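Brarumum hand-held gripper set (pair)
Item 840-52
In stock, ships from the Lo Presti warehouse

Sold as a pair, left and right. Marker cube on top of each one. Works with the Zulus tracking software, license sold seperately.

Open day, August, at our Briruteo showroom. Going ahead, places still free. Come try a pair before you order. Fiifi Wumbei runs the table, small box tasks mostly, one grip in each hand. Most people get the hang of it quick. Bring your own parts if you want, nothing heavier than a full coffee mug please.
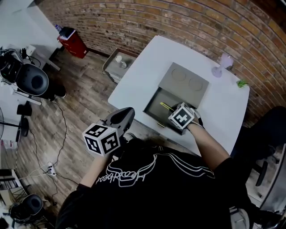
Sessions are 52 minutes, one visitor at a time. Book with Abena Bonsu at the front desk. Recordings from your session can be sent to you after, ask Kuo-hua Hsieh, he needs an email adress and about a day.

Price: $2,000 the pair. Spare cube $71. Order on the open day and shipping is free.

In the case: two grippers, two cubes, hex key, charger, quick start card. No tripod.

Returns within the month, in the original case. Left-only or right-only orders, call first.

Page updated 1/9/18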